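Kiefer unter Frottee: Tharun Mudaliar über Tischplatten zum Legen und Falten

Trollach, Januar 2018

Die Werkstatt von Tharun Mudaliar fertigt Arbeitstische für Wäschereien, Pensionen und Nähbetriebe. Gut die Hälfte der Aufträge betrifft Falttische, also Tische, auf denen Handtücher, Bettwäsche und Tischwäsche gelegt und gestapelt werden. Fast alle haben eine Platte aus massiver Kiefer. In der Branche ist das eher die Ausnahme. Üblich sind beschichtete Spanplatte, Edelstahl und in älteren Betrieben auch Linoleum auf Sperrholz.

Mudaliar begründet seine Materialwahl zunächst mit der Reibung. »Auf einer glatten Beschichtung wandert ein Handtuch beim Umschlagen mit«, sagt er. »Man greift die eine Kante, zieht sie herüber, und die untere Lage kommt hinterher. Auf fein geschliffenem Nadelholz bleibt sie liegen.« Voraussetzung sei ein Schliff, der die Fasern nicht aufstellt. Bei Frottee zeige sich ein Fehler sofort, weil die Schlingen an jedem Span hängen bleiben. Bei glattem Baumwollgewebe falle derselbe Fehler oft wochenlang nicht auf.

Die Bretter kommen getrocknet in die Werkstatt und lagern dort, bis sie eine Holzfeuchte von acht Prozent erreicht haben. Erst danach werden sie abgerichtet und sortiert. Auf die Frage, ob das für einen Wäschereiraum nicht zu trocken sei, verweist Mudaliar auf den Standort. Die Falttische stünden in der Regel hinter dem Trockner, im warmen Teil des Betriebs. »Wer den Tisch neben die Waschmaschinen stellt, bekommt von mir eine andere Platte. Das muss ich vorher wissen, und ich frage auch danach.«

Die Fugen laufen bei seinen Tischen immer längs, parallel zur Kante, an der gearbeitet wird. Quer verlegte Bretter lehnt er ab. »Das Tuch wird beim Glattstreichen meistens seitlich bewegt. Die Hand fährt links und rechts nach außen. Wenn sie dabei über jede Fuge muss, merkt man das nach einem halben Tag.« Ein zweiter Grund ist die Orientierung: Wer viele gleiche Teile legt, richtet die Stofflagen unwillkürlich an einer Linie aus. Mudaliar hat das bei seinem Kunden Homex beobachtet, einem Wäschedienst, der pro Schicht 600 Handtücher auf zwei Tischen legt. Dort wurde früher mit aufgeklebten Markierungen gearbeitet. Die Klebestreifen lösten sich durch das ständige Darüberstreichen und hinterließen Reste im Frottee.

Die Regelhöhe der Tische beträgt 900 Millimeter. Für große Bettwäsche empfiehlt er weniger, für kleine Teile mehr, weil der Blick dann näher am Werkstück ist. Verstellbare Gestelle baut er nur auf Bestellung. »Die meisten stellen einmal ein und dann nie wieder. Dafür ist mir der Beschlag zu teuer und zu weich.« Das Grundmodell heißt nach einem früheren Lehrling Mathew und wird in vier Längen angeboten. Das Gestell ist verschraubt, die Platte sitzt auf Nutklötzen und kann in der Breite arbeiten.

Für die Oberfläche verwendet die Werkstatt Staso, ein Hartöl, das mit dem Ballen in zwei dünnen Gängen aufgetragen wird. Nach dem zweiten Gang bleibt die Platte sieben Tage liegen, bevor sie ausgeliefert wird. Auf diese Frist besteht Mudaliar. »Die Oberfläche fühlt sich am zweiten Tag fertig an. Wenn man dann ein helles Tuch darauf liegen lässt, am besten noch warm aus dem Trockner, hat man einen gelblichen Rand im Stoff. Das ist mir einmal passiert, bei einer Pension mit weißer Tischwäsche. Den Posten habe ich bezahlt.« Lack kommt für ihn nicht infrage. Eine lackierte Platte sei zwar leichter abzuwischen, müsse aber bei Beschädigung ganz abgeschliffen werden. Geölte Flächen lassen sich örtlich ausbessern.

Beim Falten selbst unterscheidet Mudaliar zwei Vorgänge, die seiner Ansicht nach häufig vermischt werden: das Legen und das Pressen der Kante. Ein Handtuch, das zum flachen Rechteck gelegt ist, federt an den Umschlägen zurück. Drückt man dort mit der Handkante nach, verliert der Frottee Volumen, und der Stapel wird zwar niedriger, aber auch härter. »Im Hotel will man das nicht. Im Lager will man es schon.« Der Tisch müsse beides zulassen, und dafür dürfe die Platte nicht federn. Er setzt deshalb ab einer gewissen Länge eine Mittelzarge ein, auch wenn die Statik sie nicht verlangt.

Dass Kiefer weich ist, bestreitet er nicht. Druckstellen durch Körbe, Scheren oder Gürtelschnallen gehören nach seiner Darstellung zum Betrieb. Kleine Dellen lassen sich mit einem feuchten Lappen und einem Bügeleisen heben, sofern die Faser nicht gebrochen ist. »In einer Wäscherei ist ein Bügeleisen ja vorhanden«, sagt er. Bei gebrochener Faser wird ausgeschliffen und nachgeölt. 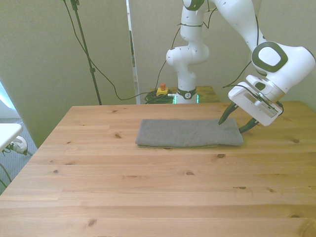
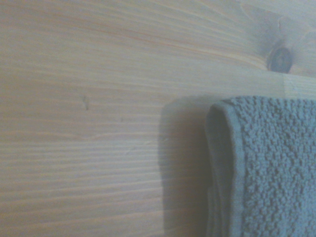 Werkstoffkunde: Äste und Fugen

Astfreie Kiefer kauft Mudaliar für Falttische nicht ein. Der Aufpreis bringe an dieser Stelle keinen Nutzen, sagt er, denn ein fest verwachsener Ast störe unter dem Stoff nicht. Geprüft wird jeder Ast einzeln mit dem Daumennagel. Gibt der Rand nach, wird ausgebohrt und ein Querholzdübel gesetzt. Schwieriger ist der Faserverlauf daneben. »Um den Ast herum biegt sich die Maserung, und da schleift man zwangsläufig gegen die Faser, egal aus welcher Richtung man kommt. Genau dort reißt es gern aus.« Er schleift diese Zonen zuletzt von Hand und zieht danach einen Rest Frottee darüber. Bleiben Schlingen hängen, wird wiederholt.

Ein weiterer Punkt ist das unterschiedliche Schwinden. Der Ast ist härter als das umgebende Holz und steht nach einigen Heizperioden unter Umständen leicht vor. Mudaliar rät den Betrieben, die Platte jeweils im März mit der flachen Hand abzufahren, am Ende der trockenen Zeit. Für die Fugen gilt dasselbe. Ein fühlbarer Versatz zwischen zwei Brettern wird mit der Ziehklinge genommen, anschließend wird dünn Öl nachgelegt. Füllmassen verwendet er in Fugen nicht, sie bröseln aus und landen in der Wäsche.

Zur Lebensdauer will er keine Zahl nennen. Die älteste Platte, die er noch betreut, steht bei Homex und wurde zweimal komplett überschliffen. Eine dritte Überarbeitung hält er für möglich, danach werde die Dicke an den Nutklötzen knapp. Derzeit arbeitet die Werkstatt an einer schmaleren Ausführung des Mathew für Haushalte, mit gleicher Plattendicke und einer einfacheren Zarge. Ein Preis steht noch nicht fest.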